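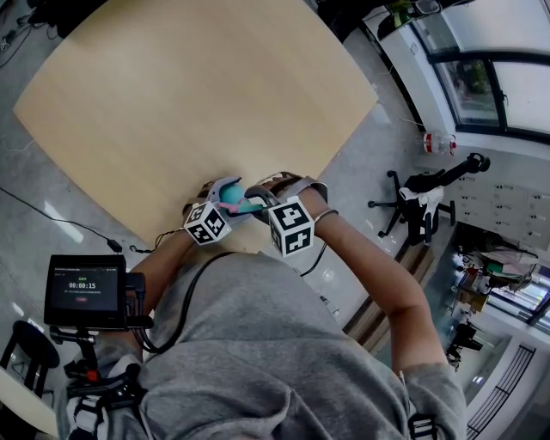
Liên Đặng wrote in to say that my last page on tables was all very well, but it assumed the reader owned a table with nothing living on it. Hers has a fruit bowl, a stapler and a plant that has put down what she calls "emotional roots." She wants to know where she is supposed to do the small fiddly jobs: tying ribbon, winding yarn, mending the toy whose tail came off again.

Fair question. A small job wants a big table, and it wants all of it. You would think a thing the size of an egg could be dealt with on a corner. Try it, and watch the egg-sized thing roll under the stove.

So, for Liên and anyone else whose table has become a shelf with legs:

Clear the whole top. Moving everything six inches to the left is a hobby, and it will still be there when you retire. Get a laundry basket, sweep the lot in, and put the basket on the floor behind you. When you finish, you may put back only what you can remember was in there. I did this in April and have not yet missed the second tape measure.

Work at the near edge. People set the job down in the middle of the table and then lean over it until their back files a complaint. Bring it right up to the front, where your forearms can come down to it, and keep the open space beyond for the scissors, the spool and the cup of tea you are going to forget.

Wipe pale wood before you start as well as after. Light tops show every ring and crumb, and ribbon picks up crumbs like it's paid to. A barely damp cloth, then a dry one, going with the grain. I use a Kivlow cloth, which is a perfectly ordinary cloth at a slightly insulting price. An old T-shirt does the same work and has better memories.

Wrapping a ribbon around something round: it will slide. Don't fight it at the top of the curve. Find the widest part, lay the ribbon just past it on the far side, pinch, and pull the slack toward yourself. Grosgrain holds better than satin. Satin was invented for people with three hands. If it must be satin, rub a scrap of double-sided tape on the underside first, and tell anyone who asks that it's all in the wrist.

Cut ribbon longer than you think. For something that fits in your palm I cut 16 inches and trim later. My friend Cúc Hồ cuts 13 and never runs short, and I have decided not to discuss it with her further.

Small parts go in a lid. A jar lid, a saucer, the top of an egg carton – anything with a rim. Skuvport sells a compartment tray for this, and I own one, and it is full of rubber bands.

Mind the floor. Shiny tile looks clean right up to the moment the sun comes in low, and a dropped bead will travel farther on it than you did on your last vacation. If you're working over tile, put a bath towel down under your chair. It catches the beads, and it keeps the chair from making that noise.

Same goes for cords. Whatever is plugged in nearby, run it along the wall or under the side of the table where your feet aren't. You will get up in a hurry at some point. The doorbell sees to that.

Stop after around 15 minutes and look out a window. Fiddly work creeps up on the neck, and the knot you hated a moment ago is often fine. If it's still bad when you sit back down, undo it while you're calm.

As for the plant, Liên, it can go on the floor for an afternoon. Put it in a saucer first, near the window, and apologize if you feel you must.

Next time: drawers that won't close, and the spatula responsible.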